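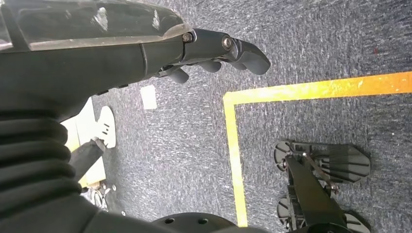

Attachment 1: Dark grey robotic hand and forearm, over carpet

Resotari support tracker
Subject: Corken gate will not open after returning the Gondetti seal
Category: Quests and story progress
Status: Closed, fix due in next patch
Opened: October 30, 2023
Platform: Windows desktop
Difficulty: Veteran
Mods: None

Original report

I am stuck in chapter 2 and cannot get into the upper town at Corken. I have cleared the salt mine, taken the Gondetti seal from the vault at the bottom and brought it back to the abbess. She took the seal, gave me the experience and the gold, and told me the gate guards had been sent word. The quest moved to the finished page of the journal.

When I walk up to the gate the guard sergeant still says "No one passes without the abbess's leave". There is no other line to choose apart from "Goodbye". I have tried talking to both of the guards on the wall as well and they only say their usual greetings.

What I have tried so far:

Left the zone and came back.
Rested at the inn until the next morning.
Rested at the inn until night, in case the sergeant changes over.
Went back to the abbess. She only has her shop lines now.
Reloaded from before I handed the seal in and handed it in again. Same result.
Verified the game files. Nothing was missing or changed.
Turned cloud saves off and started the game again.

I killed the pale king on the way out of the mine, if that matters. I did not kill anyone in Corken. My standing with the town is Friendly.

Save from slot 15 is attached. It puts you outside the chapel with the seal already handed in. The save in slot 14 is from the bottom of the mine before I opened the vault, but I would prefer not to go back that far. I have done a lot of the marsh in between.

Support reply

Thank you for the report and for both saves.

We loaded slot 15 and get the same thing you do. The sergeant gives the refusal line and the gate stays shut. The quest is marked as finished in your journal, but the flag the sergeant looks at is separate from the journal and it is not set in your save.

Before we pass this on, please could you tell us:

Whether you spoke to the abbess before you went into the mine, or only afterwards.
Whether you went in through the main shaft or through the flooded tunnel on the marsh side.
Whether Flanagan was in your party when you handed in the seal.
What happened to the smugglers in the lower galleries.

Please keep both saves and do not overwrite them. If you want to carry on playing in the meantime, use a new slot. The marsh, the ferry crossing and the old road are all open and nothing there depends on the gate.

Reporter

I did not speak to the abbess first. I found the flooded tunnel while I was doing the marsh and went in that way, so I already had the seal when I met her. Her first line was the long speech about the chapel and then I had the choice "Is this what you are looking for?" straight away.

Flanagan was in the party when I went in. He was not there when I handed in the seal. He was knocked out in the fight with the pale king and I left him at the inn to recover, and took the archer from the barracks in his place.

The smugglers are alive. I paid them. Their leader said they would be gone by morning and they were gone when I came back through.

I do not know if this is part of the same thing, but when I picked up the seal there was a message at the bottom of the screen saying "Journal updated" and there was nothing new in the journal.

Support reply

That is very helpful. The message with no journal entry is part of the same problem.

We have now made it happen on a clean game. The steps are below so that other players who find this ticket can see if theirs is the same.

Start chapter 2 and do not enter the chapel.
Go into the mine by the flooded tunnel with Flanagan in the party.
Take the seal from the vault.
Leave the mine, go to the inn and remove Flanagan from the party.
Speak to the abbess for the first time and give her the seal.
Go to the gate.

If any of these is changed, the gate works. With Flanagan in the party at the hand-in it works. If you speak to the abbess before the mine it works, whoever is with you. The pale king and the smugglers make no difference.

The cause is in the abbess's first conversation. When the player already has the seal she uses a shorter version of the hand-in, and in that version the permission for the gate is granted during Flanagan's comment about the bell tower. When he is not there the comment is skipped and the permission is skipped with it. The reward and the journal are handled before that point, so they look normal.

This has gone to the scripting team. In the meantime there are ways to carry on.

Workaround A, from a save before the hand-in

Load a save in which you still have the seal.
Go to the inn and put Flanagan back in the party. He can still be injured, he only needs to be present.
Speak to the abbess and hand in the seal.
Wait for Flanagan's line to finish before you press anything. Skipping the text with the space bar is fine in the current version but was not in older ones.
Go to the gate.

Workaround B, from a save after the hand-in

Open the options screen, go to Game, and turn on the developer console.
Load your save and stand anywhere in lower Corken. It must be lower Corken. The command does nothing in the marsh or the mine.
Open the console and type: setflag corken_gate_leave 2
Close the console and speak to the sergeant.

Use the value exactly as written. A lower value makes him offer the bribe conversation, and if you pay the bribe the town counts you as having entered without leave. That affects the hearing later in the chapter and cannot be put right with another command.

Using the console switches off achievements for that save until the game is restarted. After you have saved on the far side of the gate, leave the game completely, start it again and load the new save. Achievements will be on.

Reporter

I used workaround B on slot 15. The sergeant now says the abbess has spoken for me and the gate opened. I have saved inside the upper town and restarted. I got the achievement for reaching the market, so that part is working too.

There are a couple of things I noticed afterwards.

Flanagan still asks me where the seal is. He says "We should take that seal to the chapel" every time I rest. He is back in the party now.

The chapel bell is also meant to ring after the seal goes back, according to the book in the inn. It does not ring in my game. I do not mind about this if it is only a sound.

Support reply

Good to hear that the gate is open.

Flanagan's line is left over from the same skipped conversation. It does no harm and it stops at the start of chapter 3. If you would like it to stop sooner, take him into the chapel and speak to the abbess with him standing next to you. She has nothing new to say, but closing her conversation clears his reminder. We tried this with your save and it worked.

The bell is only a sound in Corken. It is used once later on, by a watchman who mentions hearing it, and he says his line whether it rang or not. You will not miss a quest or an item.

Please do not use console commands to set the bell. The name in the list looks right, but it belongs to a different bell.

Reporter

Took him to the chapel and he has stopped asking. Thank you. Happy for this to be closed from my side.

One more thing for the list, not urgent. The map marker for the flooded tunnel stays on the map as "Unexplored" even after you have gone all the way through it. I checked on the slot 14 save and it is the same there.

Support reply

We can see the marker problem as well. It has its own ticket now and is linked to this one. The marker is cleared by the main shaft entrance only, so players who come and go by the tunnel will keep seeing it. Going in at the main shaft for a moment and coming out again will clear it.

Internal note, made public on closing

Gate permission moved out of the companion comment and into the hand-in itself, so it is granted whoever is in the party.
Missing journal entry for picking up the seal before meeting the abbess has been written and added.
Flanagan's reminder is now cleared when the quest is finished.
Bell sound added to the short version of the hand-in.
Loading an affected save in the patched version will set the gate permission if the quest is marked as finished. Saves repaired with the console are left as they are.
Tested on both saves supplied with this ticket, and on a clean game with the steps listed above.

The patch is planned for December. Players on the test branch will get it earlier. If the gate is still shut after the patch, please open a new ticket, attach a save from outside the chapel and give the number of this one.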